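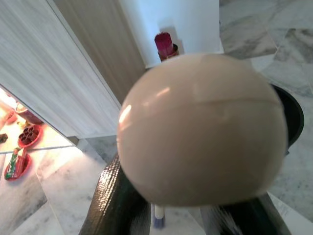 Justinas Kalniņš wrote in to say that his gripper closed too hard on every round part until he reran the finger zero with the wrist camera already mounted, and that the old edition of the guide had the two jobs in the wrong order. The order has been changed in this edition. Mount the camera first, then zero the fingers.

Section 4. Wrist camera and two-finger gripper: set-up for round objects

This section applies to the Prulthorpe two-finger gripper with the Wevurow wrist camera. It assumes that the arm is bolted down, the controller is powered, and the Skerndale software is installed. For flat or boxed objects, go to Section 5.

4.1 Mounting the camera

CAUTION: Turn off power to the gripper before you plug in or unplug the camera cable. Connecting it under power can damage the controller port.

1. Remove the cover plate from the wrist flange.
2. Seat the camera bracket on the two locating pins. The bracket fits one way only.
3. Tighten the four screws in a cross pattern. Do not use thread compound.
4. Run the cable through the wrist clip and leave enough slack for a full turn of the wrist in both directions.
5. Restore power. The status light on the bracket turns steady green when the link is up.

Note: If the light blinks, reseat the connector at the controller end before replacing the cable.

4.2 Zeroing the fingers

1. Clear the space between the fingers.
2. In Skerndale, open Tool, then Finger Zero.
3. Press Close. The fingers close at low speed and stop on contact.
4. Wait for the reading to settle, then press Store.
5. Press Open. The displayed stroke should read 144 mm. If it does not, repeat from step 3.

WARNING: Pinch hazard. Keep hands away from the fingers whenever the Tool page is open. The Close command does not wait for the guard switch in this mode.

4.3 Camera view check

A round object held at the fingertips sits very close to the lens. It will fill much of the middle of the view, and its edges may look soft. This is normal at the fixed focus setting and does not call for adjustment. Both fingers should be visible, one on each side of the object.

1. Set the live view to Full.
2. Confirm that the left and right fingers both enter from the lower part of the view.
3. If only one finger can be seen, loosen the bracket screws, square the bracket against the flange, and tighten again.
4. Save a reference view. Skerndale stores it under the current tool number.

Note: Glossy objects and glossy fingers return bright highlights. The object finder tolerates small highlights. If it reports "Outline lost," lower the exposure one step at a time and retest. Polished floors and mirrored surfaces behind the object can cause the same message.

4.4 Setting grip force

Grip force is entered as a number from 0 to 255. It is not in newtons. The conversion table is in Appendix C.

1. Start at 30 for hollow or thin-walled objects.
2. Start at 123 for solid objects.
3. Place the object on a soft mat and run Grip Test. The arm lifts, holds, and lowers.
4. If the object slips, raise the value in small steps and run the test again.
5. If the object dents, stop. Lower the value and use a fresh object.
6. Press Store.

CAUTION: For objects made of two joined halves, place the fingers away from the seam where possible. Force applied across a seam can open it. If the seam cannot be avoided, use the hollow setting even if the object is solid.

4.5 Release

1. Lower the object until the contact flag appears.
2. Open the fingers at Slow. The Fast setting can set a round object rolling.
3. Retract straight up before turning the wrist.

4.6 Fault messages

F11, Zero missing. Finger Zero has not been stored for this tool. Go to 4.2.
F14, Link down. Camera not detected. Check the cable at both ends.
F20, Outline lost. See the note in 4.3.
F23, Stroke limit. The object is wider than the open fingers, or the zero is wrong. Measure the object first.

Replacement finger pads are supplied in pairs by Vasiliauskas. Change both pads at the same time and repeat 4.2 afterward.

Section revised 3 April 2021. Replaces the January edition.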